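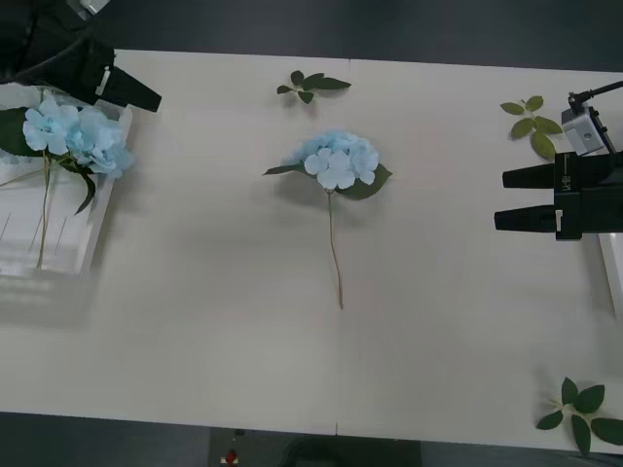 Figura 2. Celda bimanual Drinside durante la tarea de hortensias: soporte con flores a la izquierda, tallo suelto en el centro, ramitas de hojas repartidas por la mesa.

3.2 Puesta a punto y mantenimiento de la celda

Celda única para todos los experimentos. Dos brazos, mesa blanca rectangular, cámara fija sobre el espacio de trabajo más cámara de muñeca. Control con el paquete Ustance, sin modificar salvo los límites de fuerza (ver más abajo). La mesa es de dos paneles y la junta se ve en la Figura 2 como una línea tenue a la derecha del centro. No la tapamos. Probamos con cinta blanca y fue peor: el borde de la cinta se levantaba y los dedos se enganchaban al barrer bajo. Quitada en junio, desde entonces nada sobre la mesa que no sea material de la tarea.

Material. Hortensias artificiales azul pálido, ramitas de hojas en dos tonos de verde, uno oscuro y otro más amarillento. El soporte blanco de paredes finas va siempre a la izquierda, con los tallos hacia abajo, de modo que la pinza izquierda entra desde arriba y la derecha queda libre para las hojas. Posición del soporte verificada con plantilla de papel al inicio de cada sesión; la plantilla se retira antes de grabar. Tolerancia de 2 mm, medida con regla, sin más.

Reposición de la escena. El tallo central se coloca a mano con la flor hacia el borde lejano. Las ramitas se sueltan donde caen, con una sola condición, que ninguna toque el tallo. Se admite que una hoja sobresalga de la mesa. Al principio descartábamos esos casos y el conjunto quedaba demasiado limpio, la política fallaba en cuanto aparecia una hoja en la esquina.

Dedos de la pinza derecha. Negros, paralelos, punta roma. El desgaste fue el problema principal de mantenimiento. Los tallos son finos y siempre se agarran por el mismo tramo del dedo, así que la superficie se pule ahí y el tallo empieza a girar dentro de la pinza. Criterio de cambio: 200 ciclos de agarre o primer giro visible en la cámara de muñeca, lo que ocurra antes. Se cambian los dos dedos del par a la vez. Cambiar uno solo desplaza el centro de cierre y obliga a recalibrar igual, no se ahorra nada. Par de apriete de los tornillos según la hoja del proveedor (Abdella), sin fijador de roscas.

Calibración. Tras cada cambio de dedos, y también tras cualquier contacto fuerte con la mesa. Secuencia: cierre en vacío, lectura del cero, apertura completa, cierre sobre galga de 5 mm, lectura de nuevo. Si las dos lecturas no cuadran se repite desde el principio. Despues, mano-ojo con el tablero de siempre, solo para el brazo afectado. El otro brazo no se toca.

Cables. El cable de la cámara de muñeca derecha sale hacia arriba y hacia atrás. En la primera versión iba sujeto con brida junto al cuerpo de la pinza y en giros amplios tiraba del conector: pérdida de imagen de unos fotogramas, difícil de ver en los registros. Solución: más holgura, brida más arriba, comprobación manual del giro completo antes de conectar la alimentación. No hemos vuelto a ver el fallo con ese montaje. El cable de la pinza izquierda nunca dio problemas y se dejó como estaba.

Iluminación. Luz de techo, persianas bajadas. Las sombras sobre la mesa son suaves pero existen, y con flores tan claras sobre fondo blanco el contraste es bajo. Exposición fija. Con exposición automática los pétalos se quemaban al entrar la pinza negra en campo.

Registro. En total 678 episodios con esta configuración, todos anotados en Filler con número de juego de dedos y resultado de la última calibración. Los episodios grabados entre un contacto fuerte y la recalibración siguiente se marcan y quedan fuera del entrenamiento, no del archivo. El efecto de incluirlos se discute en la sección 5.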